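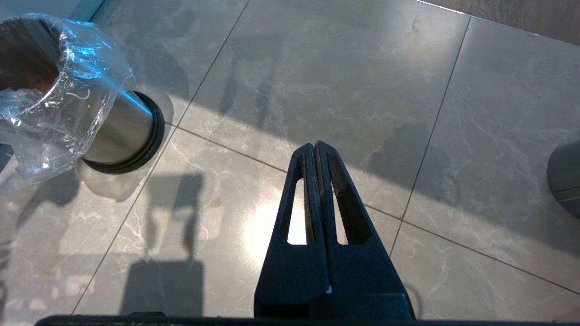
An open-top bin liner fails at the rim more often than at the base. The bag slides inward as weight collects at the bottom, the folded edge lets go on one side, and the next item goes between the plastic and the wall of the bin. The usual answer is to buy a thicker bag, which does nothing for a fold that was too short to begin with. The brushed stainless cylinder with the black rubber base ring is a good place to study the problem, because its clear liner is folded outward over the rim and hangs down over the upper part of the wall in loose wrinkles. Loose plastic of this kind is held by its own stiffness and a little friction against the metal. It will serve for paper and packaging. For food waste it needs help.

We spent most of October fitting, filling and emptying round metal bins in a shared kitchen and the tiled hallway outside it. The purpose was to find out which parts of a plain bin matter in daily use and which parts only matter in the store. Lidded and pedal models were left out. So were plastic bins, which grip a liner differently and would need a separate article.

Fit

Liner makers print a volume on the roll. Volume is the wrong number for a cylinder. The two dimensions to check are the flat width of the bag and its length. A bag laid flat is half its own circumference, so the flat width doubled has to exceed the distance around the rim. For a rim that measures 105 centimeters around, a bag 50 centimeters wide opens to only 100 and will not go over without stretching. Stretched film grips well for a day and then splits at the side seam.

The Skandbridge roll we used most opened wider than our rim by several fingers. This leaves slack, and slack is what produces the wrinkled skirt around the outside of so many office bins. It can be taken up in two ways. Gather the extra plastic at one point, twist it, and tuck the twist under the fold. Or tie the extra in a small knot against the outside wall before loading anything. The knot held better. The twist was quicker to undo and did not need scissors at the end of the week.

For length, add the height of the bin, half its diameter, and the depth of the fold. A fold shorter than the width of a hand came loose in our kitchen whenever coffee grounds were emptied into it in one go.

Retaining rings

Some bins come with a separate ring that drops over the liner and clamps it. The Melora has one in wire, and it works as intended if the fold is pressed flat before the ring goes on. If the plastic is bunched, the ring rides up on the thick side and rattles. The Jumivov uses a deeper band that hides the liner completely. It looks tidier, and it adds a second part to wash. The inner face of the band collected more residue than any other surface we checked.

A wide elastic band costs very little and holds as well as either. It should sit just below the rim, over the plastic.

The wall

Brushed steel hides scratches that run with the grain and shows the ones that cross it. Wipe along the grain with a damp cloth and a drop of dish soap, then dry it. Most of the marks on a steel bin are water spots and hand marks near the top, where people steady it while pulling the bag. A generous outside fold covers part of that area, which is a fair argument for leaving it long.

Do not use chlorine bleach on the steel. If the inside smells, wash it with warm water and baking soda and leave it upside down until dry. A liner put into a damp bin sticks to the wall and traps air underneath. The trapped air then lifts the bag every time something is dropped in. Pushing an arm down inside the bag to press the air out works, though it is easier to leave the bin open for an hour first.

The base

A bare steel edge on glazed tile slides, and it makes a noise doing so. A rubber base ring deals with both. Its weakness is that grit lodges between the rubber and the floor and is dragged along when the bin is moved. On polished tile the result is a faint arc that can be felt with a fingernail before it can be seen. Lift the bin to move it, and wipe the underside of the ring when the floor is mopped.

Dark rubber can also leave a stain on pale grout if it stands in one spot for months. Where the layout allows, set the bin fully on a tile. Rings that have gone hard should be replaced. Mathur sells a replacement profile by the meter, cut with a utility knife and pushed on dry; our cut needed trimming twice before the ends met.

Changing the bag

Loosen the fold all the way around before lifting. Pull straight up with both hands on opposite sides. If the bag resists, it is held by suction, and a finger run down between plastic and steel will let air in. Keep 2 spare liners flat on the bottom of the bin, under the one in use, and check them for leaks whenever the bin is washed.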